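Cuaderno de taller, marzo de 2024
Diafonía en par trenzado, lote Godoy

Se retoma la serie de febrero. Motivo: las lecturas de paradiafonía en la bobina de Soltdale salieron dispersas y Parisi sospecha del destrenzado en los extremos, no del cable. Se cortan tramos nuevos de 377 mm, mismo lote, y se repite todo con el generador a 1000 Hz y terminación de 132 ohmios.

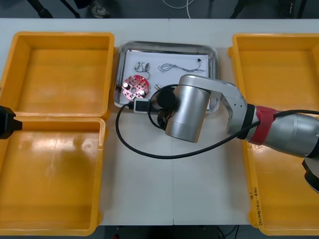
Mesa de trabajo, cubetas amarillas y bandeja de acero.

Procedimiento: medir continuidad, resistencia de lazo y capacidad entre hilos antes de tocar los extremos. Después, destrenzar 9 mm por lado y volver a medir. No enderezar los hilos con alicate; en febrero se marcó el aislante en dos tramos y hubo que descartarlos.

La capacidad sube al apoyar el tramo sobre metal. Medir siempre sobre el bloque de espuma, con las puntas del puente LCR compensadas en abierto y en corto. Ocampo lo hizo sin compensar y su primera columna no vale; queda tachada en la hoja. 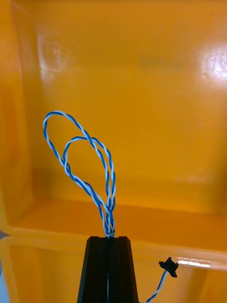
Par azul/blanco, formando dos bucles.

Pendiente: pedir a Ganalholm el paso de trenzado nominal, que no figura en la hoja del lote. Comparar con el carrete de Skaltthorpe cuando llegue. Revisar el conector BNC del canal B, hace falso contacto al girarlo.

Este sitio utiliza cookies propias y de terceros. Si continúa navegando, acepta su uso. Aceptar | Configurar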